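Chapter 6
Sorting, Grouping, and Putting Away

Before you begin

Most kitchens run on groups. Forks go with forks. Onions go in one bin and apples in another. A cook who reaches for a pan without looking can do so only when the pan is where pans always go. The same is true of a play kitchen in a preschool classroom, and the play kitchen is a good place to study how groups are made, because everything in it is small, light, and hard to spoil.

This chapter is about sorting as a daily classroom activity. You will read about how children choose a rule for a group, how they change that rule partway through, and how the end of play — the putting away — can carry as much learning as the play itself. The materials are ordinary ones: toy vegetables and fruit, bowls, and a frying pan.

By the end of the chapter you should be able to:

Tell the difference between sorting by color, by shape, by kind, and by use.
Set out a small sorting activity on a table.
Write a short, useful note about what a child did with the materials.
Plan a clean-up routine that keeps a set together.

Key words: set, group, rule, attribute, container, mixed group

6.1 One table, many rules

Deividas Sproģis taught the four-year-old room at the Koppel Street preschool for several years and kept a notebook on the play kitchen. One entry, from a January morning, reads in part: "Put out the pan and the food. Gave no instructions. M. put everything red or orange in the pan. Then she took the carrot out again and said it wasn't soup yet."

The entry is short, but there is a good deal in it. The child began with color. Red and orange were close enough to count as one group. Then she changed to a different rule, one that had to do with cooking, and under the new rule the carrot had to wait. An adult watching only the finished pan would have seen a single toy in it and might have thought that no sorting had taken place.

Toy food lends itself to this kind of change because each piece belongs to several groups at once. A carrot is orange. It is long and pointed. It is a vegetable, it grows underground, and some children will tell you firmly that it is for rabbits. Each of these facts is an attribute, and any one of them can become a rule.

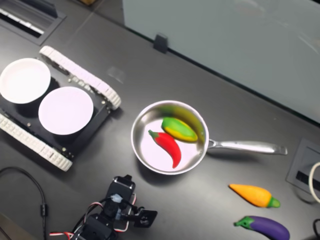

Figure 6.1 Play food on a dark tabletop. The pan holds a red chili pepper and a green-and-yellow mango shape; the carrot and eggplant lie outside it.

Look at the food in Figure 6.1 and try to name a rule that would put the pepper and the mango shape together and leave out the carrot and the eggplant. Color does not help much. Pairing a vegetable with a fruit rules out kind as well. You may find a rule based on taste, or on what you would put in a salsa. You may also decide that the pan holds a mixed group, meaning a group with no single rule that the viewer can find. Mixed groups are common in children's play and should not be corrected on sight. Ask first. "Tell me about your pan" will get you further than "Does that go there?"

6.2 Containers change the task

A bare tabletop allows loose groups. Children push things into rows or piles, and the edges of a group can stay vague. A container asks for a decision, as a piece is either in the bowl or out of it.

The kind of container matters too. A plain bowl suggests very little, so children tend to fill it by color or simply until it is full. A frying pan suggests cooking, and the rule often shifts toward use. If you want to see sorting by color, set out bowls in matching colors. If you want to hear stories, set out the pan.

Keep the number of pieces low at first. Add more food once the children have started to argue about where things go.

Try it

Set out one pan, two bowls, and a handful of toy food. Sit nearby for ten minutes and say as little as you can. Write down each change of rule you notice, using the child's own words where possible. Compare your notes with a partner's and mark the places where the two of you saw different rules.

Section 6.3 takes up clean-up time and the use of picture labels on bins.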